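We use cookies to improve your experience of this site. By continuing to browse you accept our cookie policy. Accept | Manage preferences

Village hall letting conditions - storage of hirers' furniture

Lullton_Clerk wrote:

Members are invited to comment on the draft revision to clause 27 of the standard letting conditions, which concerns furniture and equipment left on the premises between bookings. The present wording allows a regular hirer to leave "such items as are reasonable" in the rear store. The parish has received several representations that this wording is too loose to be applied fairly.

The draft would replace it with a fixed allowance of floor space for each regular hirer, a monthly charge of 55 pounds for anything beyond that allowance, and a right to dispose of unclaimed items after written notice. Comments received by Thursday will be placed before the next meeting.

hallkeeper_east wrote:

I support the principle of the draft. At our own hall, near Semirik, the phrase "reasonable" was relied upon by every group to justify whatever it had already put there. We adopted a fixed allowance in February and the number of disputes has fallen.

I would, however, query the disposal clause. Our solicitor advised that a notice pinned to a door would not be sufficient on its own, and that a letter should be sent to the last known address of the hirer. The draft says only "written notice". I suggest the method be stated.

Baluyot_Lettings wrote:

With respect, I cannot agree that a charge is the proper remedy. The groups which require storage are, in the main, those with the least money: the toddler session, the lunch club, the art class. The groups able to pay 55 pounds a month do not need to leave anything behind.

A charge would also alter the legal position. At present the hall grants a permission. Once money is taken for the keeping of goods, hirers will expect the hall to be answerable for their condition, and the insurer should be consulted before any such step.

Lullton_Clerk wrote:

The point on insurance is noted and will be raised with the broker. The current policy covers the contents of the hall itself and is silent on the property of hirers.

As to the method of notice, the draft can be amended to read "by letter or by email to the address given on the hiring form".

quietcorner55 wrote:

May I ask that the condition of furniture be addressed in the same revision? The draft deals at length with where an item may stand and says very little on the state it must be in. Tables are set out by one group and used by the next, and responsibility for inspecting them is not assigned to anyone.

I would propose that any table kept on the premises be looked at from beneath as well as from above before it is accepted, with particular attention to whatever is fixed to the underside. Staining on rails and similar parts is easily overlooked when a table is only ever wiped down on top.
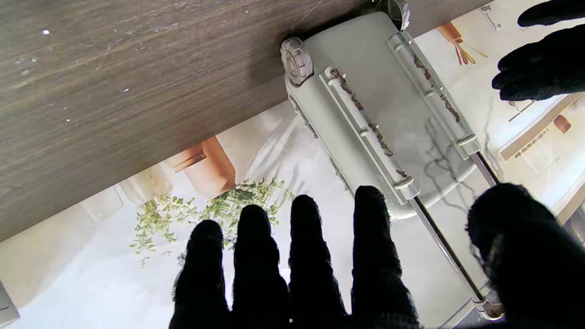

Underside of a wooden table, showing the knobs and the brown staining along both rails.

I do not suggest that staining alone should be grounds for refusal. It should be entered on the inventory, with a date, so that a later user is not held responsible for it.

hallkeeper_east wrote:

An inventory entry of that kind seems sensible. We use a single sheet for each item, kept in a ring binder in the kitchen. It records the owner, the date of acceptance and any marks. The sheet is signed by the hirer and by whoever holds the keys.

Baluyot_Lettings wrote:

I have no objection to an inventory. I do object to asking hirers to turn heavy tables over. Many of our own hirers are retired, and we have 100 chairs and a good number of tables to manage as it is. If inspection is required, the hall should carry it out.

It is also a matter of proportion. The Jernulitz Rooms introduced a full inspection scheme and abandoned it within the year - the paperwork ran to 200 pages and was hardly ever consulted.

quietcorner55 wrote:

The Jernulitz scheme covered every item in the building, including crockery. My proposal is limited to tables left by hirers. I accept that the hall should do the lifting.

Lullton_Clerk wrote:

The following will be put forward with the draft:

1. Notice of disposal to be given by letter or email.
2. The storage charge to be considered separately, after advice from the broker.
3. Tables left by hirers to be inspected by the hall on acceptance and entered on a single sheet.

Baluyot_Lettings wrote:

I am content with the first and third. I should like my opposition to the charge recorded whatever the broker may say.

Lullton_Clerk wrote:

It will be recorded. Would hallkeeper_east kindly forward a blank copy of the sheet to the parish office?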